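The Dishcloth Drawer: A Conversation With the Owner of Braso

Mon 19 October

Braso is a small housewares shop that sells cleaning cloths, brushes and not much else. The owner started it 15 years ago after working in a hotel laundry. We met in the back room, where the cloths are washed, sorted and folded before they go on the trial shelf. Customers can take a used sample home from that shelf and bring it back.

The first thing I asked was why anyone would need a shop for dishcloths.

"People buy whatever is by the register," she said. "Then they complain that it smells. Most of the time the cloth is too thick for what they do with it, and it never gets a chance to dry."

She sorts cloths by surface before anything else. Flat weaves are for glasses and windows. Waffle weaves are for drying. Anything with loops or bumps is for plates, pans and the sink. Color comes last, though she admits that customers do it the other way around.

"They come in and ask for the green one," she said. "I ask what they want to wash. They say dishes. Fine, then we can talk about the green one."

Bright colors sell better than gray or beige, and she has stopped fighting that. A yellow-green cloth is easy to find in a pile of laundry and shows coffee stains early, so it goes in the wash sooner. Her own preference is plain white, which she boils.

I asked what she looks for when a cloth comes back from a customer.

"The edge. The middle can look new and the edge is already going. If it's a little fuzzy, I leave it. If there's a long thread, I cut it. You never pull it."

She also feels the bumps with her thumb. When they go flat and slick, there is grease in them, and a normal wash will not get it out. She soaks those cloths overnight in hot water with washing soda. Fabric softener is banned in the back room. It coats the fibers, she said, and then the cloth pushes water around the plate.

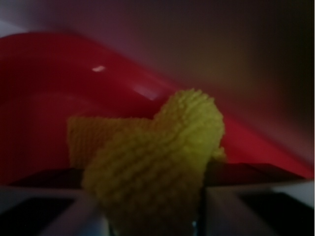 Folding and storing

The folding took up more of our talk than I expected. The shop used to stack everything flat, and the stacks fell over each time someone took a cloth from the bottom. In February she changed to folding in thirds and standing the cloths upright in a drawer.

"A nubbly cloth doesn't hold a crease," she said. "You fold it and it opens up again. So I pack the drawer fairly tight and let the neighbors hold it."

At home she keeps 2 cloths in use and the rest in a drawer beside the stove. The one in use hangs over the faucet, opened out. She does not leave it bunched up in the sink, and this is the one habit she tries to pass on to customers.

The shop orders from two suppliers, Nomard for the woven cloths and Kusuma for the knitted ones. The last order was 800 cloths, 600 of them knitted. She would like to order less at a time, but the shipping cost does not allow it.

I asked when a cloth should be thrown out.

"When you don't want it near a plate anymore. Then it does the floor, then the bike. After that you can throw it out."

The trial shelf is open during shop hours. Samples are free to borrow for a week.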